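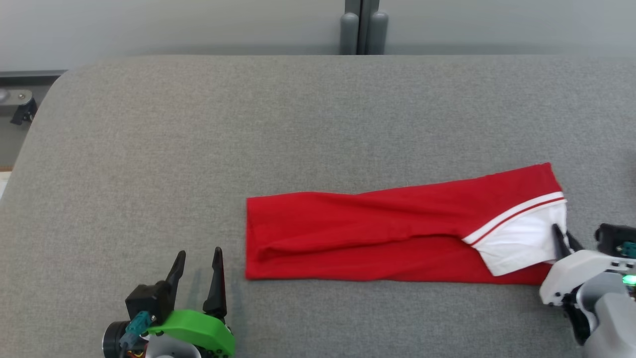 How many demonstrations must I record before I start the first training?
Record 82 good ones for each task. With fewer, the arms usually learn the start of the movement and then hesitate.

4.3 Recording a folding task by remote control

This section is for the Vatness two-arm station with the Amum hand controllers. Please finish the calibration in section 3 before you continue.

1. Switch on the station and wait until the indicator light on the arm is green.
2. Open the Badel recorder on the computer and choose New Task. Write a short name, for example "fold pants lengthwise". Do not use the same name for two different tasks.
3. Lay one garment on the padded surface, within reach of both grippers. Change its place and angle a little before every recording.
4. Take one hand controller in each hand. Hold both still until you hear two short tones. The arms now follow your hands.
5. Press the left pedal to start the recording.
6. Bring the gripper to the cloth slowly, with the fingers open. Close the fingers on a corner or on the waistband, and take all the layers which you want to move.
7. Make the fold. If one hand has no work, keep its gripper open and away from the cloth.
8. Release the cloth, move both grippers back, and press the left pedal again to stop.
9. Press the right pedal to keep the recording, or hold it down to delete.

Note: One recording can be at most 300 seconds long. After this time the recorder stops by itself and the file is marked as incomplete.

Note: If you make a small mistake and correct it in a natural way, you may keep the recording. If you dropped the garment on the floor, delete it.

Caution: Do not push the finger tips down into the padding. The fabric cover gives way a little, so the force is difficult to feel in the controllers. If you see message 13, lift the arm straight up and wait for the tones.

Caution: No person may reach onto the surface while the arms follow the controllers. Put both controllers in the holder first, then arrange the garment.

The pedal settings were changed in July. If your pedals work in the opposite way, update the recorder or see page 86.

Czarnecka station guide, revised March 30, 2021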